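Box drive opens at Wotell Hall with call for clean cartons

A cardboard box reuse drive has opened at Wotell Hall, with organisers asking households and small businesses to hand over clean cartons before they go into the recycling bin.

The drive is run by the Clistel Neighbourhood Centre and will continue until the end of June. Cartons are being sorted, folded flat and passed on free of charge to people moving house, and to the centre's own pantry program, which packs dry goods for delivery twice a month.

Centre coordinator Takeshi Nishimura said the target was 1000 usable boxes by the close of the drive. A smaller collection last year brought in 1311 cartons of all kinds, but many were too damp or too badly torn to be used again.

"We ended up recycling a lot of them ourselves," he said. "This year we're asking people to have a look inside before they drop them off. Open the flaps right out, check the corners and the folds, and make sure there's nothing stuck in the bottom."

Plain brown corrugated cartons are the most useful. Boxes with all their flaps attached are preferred, although those with a missing flap will be accepted for lighter goods such as linen and soft toys. A slightly rough edge on the cardboard is fine. 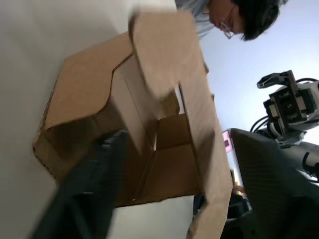

Do the boxes need to be flattened before they are dropped off?

Flat boxes are easier to stack, but made-up ones are welcome if the base is still firmly taped. Anyone flattening a box should slit the tape along the seam and leave the cardboard itself uncut.

Cartons that have held meat, fish or cleaning chemicals can't be taken, and neither can waxed fruit boxes. Old address labels should be peeled off or blacked out with a marker.

Toshio Takeda, who runs the packing sessions, said most of the trouble with second-hand boxes came from the base. He tapes the centre seam twice and runs another strip across the middle, then presses down on the inside with a flat hand before anything goes in.

"People fold the four flaps over each other and think that will hold," he said. "It might for cushions. It won't for tins or books."

Mr Takeda suggests a limit of 5 kilograms for any reused carton going to a pantry client, as many of them have stairs to climb. Heavier items go in the bottom, with gaps filled by crumpled paper. The top flaps stay open until someone has checked the contents against the packing list – a step he said saved a good deal of retaping.

Local storage business Prestilex has donated 3000 metres of paper tape for the drive. Paper tape was chosen so the cartons can go straight into household recycling when they are finally worn out.
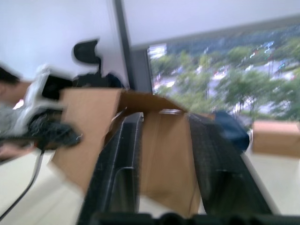 Where to take boxes

Drop-offs are accepted at the side entrance of Wotell Hall between 9 am and 4 pm on weekdays. Larger loads can be left at the Yoshida Street depot by arrangement, and drivers are asked to ring ahead so the roller door can be opened.

People who need boxes for a move can collect them from the hall during the same hours. There is no charge and no form to fill in, but the centre asks that cartons still in good shape be brought back afterwards.

Mr Nishimura said medium boxes were in shortest supply. Very large ones, such as those used for fridges, can't be stored at the hall and should go to the depot.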